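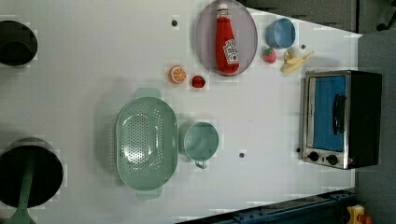
More than 400 people went through the Breathnach building in Cidville on Thu 23 October, when the robotics workshop there held its first public open day. Most of them ended up in the back bay, where two of the stations were running household tasks from mid-morning until the doors closed. The busiest was the kitchen table, a white play-kitchen top laid out with a sage-green colander and a mug in the same colour, a toy toaster oven with a blue window, a ketchup bottle lying on a plate, and a few pieces of toy fruit. Visitors stood behind a strip of tape on the floor and watched the arm work through short jobs called out by staff.

The jobs were ordinary ones. Put the banana in the colander. Move the cup next to the mug. Take the strawberry off the table and put it on the plate. Each one was read out first so that people knew what they were supposed to be seeing, and a screen on the wall showed the same words in large type.

Faustino Huerta, who runs the workshop, said the team had talked about showing something faster and flashier, such as sorting parcels, but settled on kitchen work.

"Everybody has cleared a table," he said. "You don't have to explain to a six-year-old what a good job looks like. They tell you straight away when it's a bad one."

There were a few bad ones. During the late-morning session the arm closed on the strawberry, lifted it a short way and dropped it, then went back and tried again from the other side. It got there on the third go and was given a round of applause. Later it nudged the cup along the table several times before an operator stopped it and reset the pieces by hand.

Huerta said he would not have wanted those moments hidden. Small, light things are harder than they look, he said, and a cup pushed slightly off its spot changes the whole job for the arm. Lids and doors are harder again. The oven door was tried twice during the day and opened once.

The workshop has been in the Breathnach building for 20 months. It has a staff of 8 and does most of its work for Wellix, a home-care company that wants to know whether an arm fixed to a kitchen bench could help clients who have trouble lifting and reaching. Wellix is paying for the table work through to the end of next year. No arms have been placed in clients' homes, and the company has not set a date for doing so.

Heriberto Serrano, the Wellix manager on the project, spent the afternoon answering questions beside the kitchen station. He said many of them came from people looking after a parent or a partner.

"They ask what it costs and whether it would hurt anyone," Serrano said. "On cost I can't give them a figure yet. On safety, the arm stops when it meets something it isn't expecting, and we still wouldn't leave it running with a person inside its reach. We're a fair way off."

He said the company was also interested in what visitors thought the arm should be doing. A board was put up near the door with a stack of cards, and by three o'clock it was full. Emptying the dishwasher was the most common request, followed by opening jars. One card asked for a robot that could find the other sock. Another said only "bins".

Some of the learning behind the demonstrations was explained at a table on the far side of the bay. Staff guide the arm through a task many times over, with the objects set out differently on each run, and those recordings are then used to train the software. The workshop had logged 3,123 runs on the kitchen table before the open day. Visitors over 12 were offered a turn at guiding the arm themselves, with an operator beside them, and the line for that stretched back past the coffee urn for most of the afternoon.

Retired fitter Colleen Marsh waited more than half an hour for her turn and used it to put a piece of fruit in the colander. She said the controls were lighter than she had expected and that judging depth was the tricky part.

"I kept closing on nothing," she said. "I was sure I was over it and I was well short. You get a bit more patient with the machine after that."

Two classes from the local primary school came through before lunch. Their teachers had asked for a short session on how the arm finds things, and staff ran it as a guessing game, with the children moving pieces while the arm was switched off and then predicting which one it would have trouble with. The cup was the favourite.

The second station had a laundry-folding job using tea towels. It ran more slowly than the kitchen table and drew smaller crowds, though several people stayed to watch a full stack being done. Folding will get more of the team's time over the summer, Huerta said, partly because home-care workers in a survey by Wellix put it high on their list.

Parking was the main complaint of the day. The lot beside the building was full before eleven and cars were left along both sides of Heltholm Road, where a delivery truck was held up for a while. Huerta said the workshop would ask to use the field across the road next time and would put up signs at the corner.

A smaller evening session is planned for December, mainly for people who work in home care and for families already using Wellix services. It will have the kitchen table running again, with the oven door added to the regular list of jobs if it can be made to open more often than it did this time. Places will be limited, and names can be left at the front desk of the Breathnach building on weekdays between nine and four. There is no charge. Children are welcome at the evening session but will need to stay with an adult, and the guided turns on the arm will again be kept to those over 12.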